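Cleaning Up After Dry Spills in a Shared Kitchen
Home Economics project report, second year
Mevendale College

Last updated: 7 November 2025

1. Background

Our project looked at what happens when flour is spilled in a small kitchen and which way of clearing it up works best. We chose flour because it spreads further than sugar or rice and because it turns to paste as soon as it meets water. Most of us had been taught to wipe a worktop with a wet cloth straight away. We wanted to find out if this was good advice for a dry spill.

The work was done in the kitchen of the student house on Sarpong Road. It has a dark speckled worktop in an L shape and a grey tiled floor. The dark surface was useful to us, as anything white left behind shows up clearly.

2. Method

We used 1250 g of plain flour over the whole project. Each spill was made by rolling out dough in the usual way and then knocking the board, so that the flour fell as it would in normal baking. We compared three ways of cleaning:

Wet cloth first, then dry cloth.
Dry brush and dustpan first, then damp cloth.
Dry brush first, then damp sponge, then dry cloth.

After each clean we wiped a square of black felt over the same stretch of worktop and weighed the felt on the laboratory scale. We also noted how long each clean took, in seconds. The times for all the trials came to 2172 seconds. The washing-up liquid was Bandier and the cloths were Stilter, both bought for the house before we began.

3. The corner of the worktop

The corner where the two runs meet gave the most trouble. Bottles and jars are kept there, close together, and the person cleaning has to reach over the counter to get at them. Flour settles on the worktop in front of them, and brushing towards the wall only pushes it between the bottles. We found it better to draw the flour forward into a line and then along to a dustpan held under the edge.

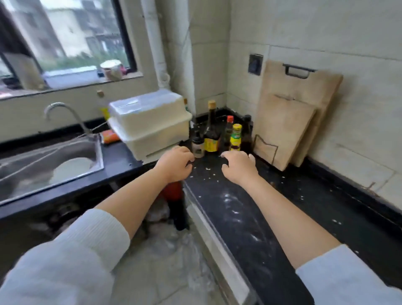

Should the bottles be moved before brushing or after?

Move them before brushing, and wipe the bottom of each one as it is lifted. When we left them in place, every bottle kept a ring of flour round its base, and the ring had to be scraped off once the damp cloth had been over it.

The spice jars took longer than the tall bottles. Their labels are paper and go soft if a wet sponge is used, so we changed to a dry cloth for those.

4. Results

The wet cloth method was the slowest and left the most flour behind. The paste dried in a thin film that could not be seen until the next morning. It also clogged the cloth, which had to be rinsed several times in each trial.

The second method was the quickest. The third took longer than the second but left the least flour on the felt. The difference between the second and third methods was small on the open worktop and larger in the corner.

The floor was harder to judge. Flour that lands on tiles is trodden about during baking and gets into the grout. Sweeping the floor before starting on the worktop was a waste of time, because more flour came down from the edge afterwards. In the later trials we did the floor last.

5. Problems with the project

The felt squares picked up crumbs as well as flour, so some of the weights are too high. We tried to pick the crumbs off by hand but this was not done the same way each time. The scale was also moved in January and had to be set up again, and we threw out the readings from that week.

Only one bag of flour was used at a time, and we did not test wholemeal.

6. What we would do next

We would repeat the corner trials with the bottles standing on a tray. One of the group thought a tray would cut the time by half, but we had no chance to try it. We would also like to test the same methods on a pale worktop, where it is harder to see what has been missed.

The full table of weights is in the project folder in the Home Economics office.

Contact the department office | © Mevendale College | Back to top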